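How I Get Hard Water Marks Off a White Countertop

I put in white countertops when we redid the kitchen in January, and for the first month I walked around feeling very pleased with myself. Then the chalky rings showed up. We have terribly hard water out here in Orholm, and every glass that sits for an hour leaves a ghost behind. I've tried a lot of things since then, and this is the routine I've settled on.

First, find out what your counter is made of. I mean it! Vinegar is fine on most laminate and a lot of solid surface, but it will etch marble and limestone, and you won't get that shine back without paying somebody. My neighbor Griet Van Damme learned that on a bathroom vanity. If you have stone, stop here and buy a cleaner made for stone.

For everybody else, you'll need:

Plain white vinegar
Dish soap
Baking soda
Two soft cloths and an old toothbrush
A spray bottle

Clear everything off and wash the counter with warm water and a squirt of dish soap. Don't skip this, even if it looks clean to you. Grease sits on top of the mineral and the vinegar can't get to it. Rinse and dry.

Now mix equal parts vinegar and water in the spray bottle. Wet one cloth with it, wring it out a little, and lay it flat over the worst spots. I leave mine for 12 minutes, which is how long it takes me to unload the dishwasher and make a cup of tea.

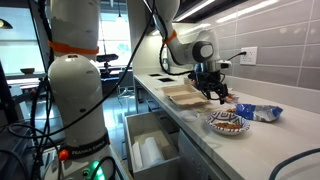

When the time's up, lift the cloth and rub in small circles. Most of the marks come away right then. For the stubborn ones (there's always a patch behind the faucet) make a paste of baking soda and a little water, and work it in gently with the toothbrush. No scouring pads, please – they leave fine scratches that hold on to every coffee drip from then on.

Rinse twice with clean water and dry with the second cloth. The drying is the part I used to be lazy about, and if you let the rinse water sit you've just put new minerals down. The whole job takes me 45 minutes if I do the sink too.

Jeanine De Graaf wrote to ask whether lemon juice works in place of the vinegar. It does, and it smells a lot nicer, but the same warning about stone applies. And please don't mix either one with bleach, ever.

I do this once a month and wipe up with a dry towel at night in between.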